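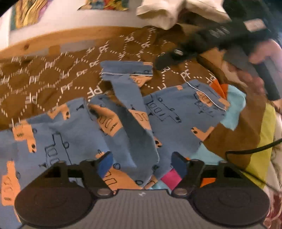 31/03/2024

Clocks went forward in the night and I woke at what the phone said was 8, feeling robbed. Easter Sunday too, so the shops at Wulten were shut and I had forgotten to get milk. Black tea, then, and the end of the loaf.

Spent the morning on the allotment accounts, meaning my own. I wanted to know what the plot cost me last year before I pay for this one. Rent, water, the share of the skip, seed potatoes, netting, the new hose after the old one split. It comes to a bit under 300, more than I would have guessed. Against that I have no proper record of what I picked. The beans did well, the onions rotted at the neck and the squash took over the path and gave me five fruits, one of which is still on the windowsill going soft. I have decided to write the weights down this time. I said that last year as well.

Walked up after eleven. Cold wind but dry underfoot for the first time in weeks. The top half is workable and the bottom half is still like putty, so I left it alone. Dug over the strip by the shed and put in two rows of first earlies, Gündoğdu's old bed as it was, where he used to have his leeks. The soil there is better than anything else on the plot. Found a trowel I lost in the autumn, handle gone grey, blade fine.

Serpil Ağca was on the next plot with her sister, putting up canes far too early in my opinion. She says she likes to have the shape of it there to look at. She gave me a tray of broad bean plants she had no room for and told me the Prirlow road is going to be closed in April for the gas main, so anyone wanting manure from the Tudberg stables will have to go round by the bypass. I shall ring the stables tomorrow and see if they can bring a load before then, though it's a bank holiday and I don't suppose they will pick up.
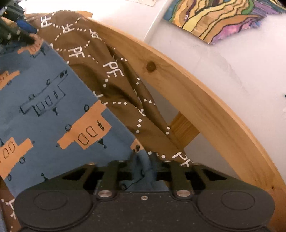
Planted the broad beans straight away, firmed them in and ran string down both sides. Pigeons were watching from the fence, so I used up the last of the netting. I need more of it, and pegs.

The water is still off at the standpipe. The notice says it will be back on when the risk of frost has passed, and we had no frost at all last week. I carried two cans from the butt, and now my shoulder aches.

Home by four, or three in old time. Soup from the freezer, label worn off, probably parsnip. Read a chapter of the book on hedges, which claims that one old parish near here once had 2,000 yards of blackthorn laid in a single winter. I can't see how, with the days so short, and he gives no source.

Light until nearly eight this evening. Rang Mum. Put the tomato seedlings back on the sill for the night and turned the trays round, as they're leaning badly towards the glass. Bed early. Milk tomorrow.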